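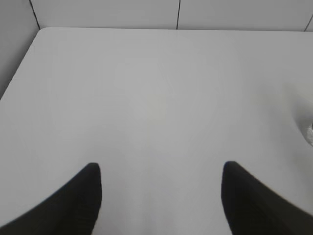
Annick Brunet asked that her objection be taken before the apologies: the draft consent form for the hand and forearm transplant pathway still ran to 30 pages, and she did not believe a patient could be expected to read it in one sitting.

The Chair agreed to hear the point under item 3.

Home | Trust papers | Meetings | Transplant Steering Group | Contact

TRANSPLANT STEERING GROUP
Minutes of the March meeting, Vokcombe Hospital, 2.00 pm

1. Apologies and declarations
Apologies were received from the pharmacy lead and from the Mirkbridge rehabilitation unit. No interests were declared.

2. Minutes of the previous meeting
Agreed as a correct record, subject to one change. At paragraph 4.2, "tissue matching" should read "tissue typing".

3. Consent form
Ms Brunet repeated her concern. The section on lifelong anti-rejection medicines did not begin until page 19, after the travel arrangements. The surgical lead replied that the order had been set by the legal team and that the risks were also explained in person at two separate appointments. Ms Brunet accepted this but noted that patients took the form home, and families read it there.
It was AGREED that the medicines section would move to the front and that a short summary of no more than 700 words would be written to go with the full form.
Action: Estrella Chávez to bring a draft summary to the next meeting.

4. Referrals
The group received the referral report. Of 66 enquiries in the year, most had come directly from members of the public and did not meet the criteria for assessment. Ms Chávez asked whether general practices in the Li valley had been sent the revised criteria. The secretary was unable to confirm this and would check the mailing list.
Action: Secretary.

5. Drakirus records system
The move of follow-up records to Drakirus was behind schedule. Paper notes for 300 past kidney and liver patients had still to be scanned. The group was content for scanning to continue into the summer, provided that clinic staff could call up the paper notes on the same day – the present wait of two days was not acceptable.

6. Psychological support
The post remained vacant. Members noted that no patient should be listed for a hand transplant until it was filled, and asked that this be recorded. The Chair would write to the Director of Finance.
Action: Chair.

7. Any other business
Parking permits for visiting members would be renewed by the front desk on request.

The meeting closed at 3.40 pm.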